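Clovside bench check: wet pick-up chore, two arms
Filled in by Chelsea Kettle, June

I've been asking since last year whether these arms are ready to be let loose on a sink, so I went round with the sheet myself.

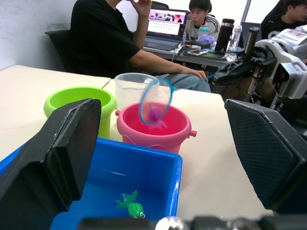 1. Tub rim clear of the fingers – OK. I'd still like more room on the left.

2. Water level marked on the tub – NO. Rafsan fills it by eye, bless him. Could we have a line in marker pen please!

3. Net grip holds for 20 lifts – OK, just. It twisted on 2 of them and I had to straighten the handle (would you do that for a dishwasher? I wouldn't).

4. Fish goes in the right bucket – OK for purple into pink. Green was slower, and Binta reckons the glare off the water puts it off.

5. Drips kept away from cables – COMMENT. This is the one that bothers me. A net carries more water than you'd think, and the gears on the lifting arm have no cover. Gratel quoted 400 for a sleeve, which seems steep, but get it anyway.

6. Stop button within reach of whoever's sitting closest – OK, tried it twice.

So, washing-up? Not yet, I'd say – fishing out teaspoons maybe, with someone sat beside it. Evaristo to recheck 2 and 5.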